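Recording at Home: Questions from Contributors

Retlow collects short recordings of household tasks made with a hand-held gripper. The recordings become training examples for a system that learns to handle ordinary objects. These are the questions we get most from people who have just received a kit.

What am I supposed to record?

Your task card says which objects to use and where they should end up. In the table-clearing set, the objects are chopsticks and spoons, and the place to put them is a basket on the same table. You work the gripper by hand, the way you would use a pair of tongs, and the camera on the tool records as you go.

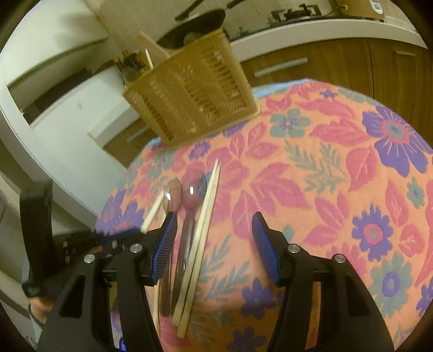 3 min read

Can I pick up several things at once?

Yes, if the card says "any grip." A bundle of spoons and chopsticks is a valid pick. If the card says "single item," take one object at a time and leave the others on the table until their turn. Do not mix the two styles in one recording.

Do I need to clear my kitchen first?

No. Leave the counters and shelves as they normally are. We do ask you to remove mail, family photos, and anything with a name or address on it. A patterned tablecloth is fine, and so is a plain one. We want both.

How long is one recording?

Most run under a minute. Start with the gripper open, do the task, and finish with the gripper open and clear of the objects. A full table-clearing set is 144 recordings. You can split it over as many days as you like within your loan period.

What if I drop something?

Keep going. Pick it up from where it landed if the gripper can reach it, then finish the task. Mark the recording "recovered" in the upload form. If the object falls on the floor, stop and start again.

Thin objects are hard to grab. Any advice?

Open the fingers wide, bring them down on either side of the object, and close slowly on the trigger. Try to touch it with the ribbed part of the pads. Keep your wrist level for the last inch or so.
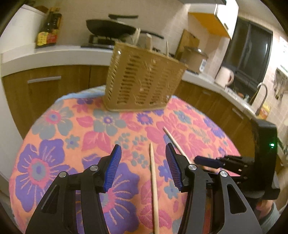

Fingers open on either side of a chopstick, table-clearing set.

Can I help with my other hand?

Not during a recording. The system has to learn from what the gripper does, and a second hand in view makes the recording unusable for that. Between recordings you can move things as you please. Please change the layout each time: turn a chopstick, shift the basket, swap two spoons.

How many recordings do you have so far?

The first release of the Punumik set, in October, had 609 accepted recordings from the kitchens in our Nakberg pilot. We sent back 164 others, mostly for starting with the gripper closed. Those can be redone and do not count against you.

Who checks the recordings?

Van Wijk does the review. Each one is watched once at normal speed and given a pass or a reason code. Results show up on your contributor page, usually within a week. Payment is per accepted recording, sent out after every 100.

Can someone else in my home use the kit?

Only if they are an adult and have signed their own consent form. Different people move differently, and that is useful to us, but each person needs a separate contributor number.

How do I send the kit back?

Use the box it came in and the label inside the lid. Charge the tool before you pack it and leave the finger pads on.

Last updated February 11, 2021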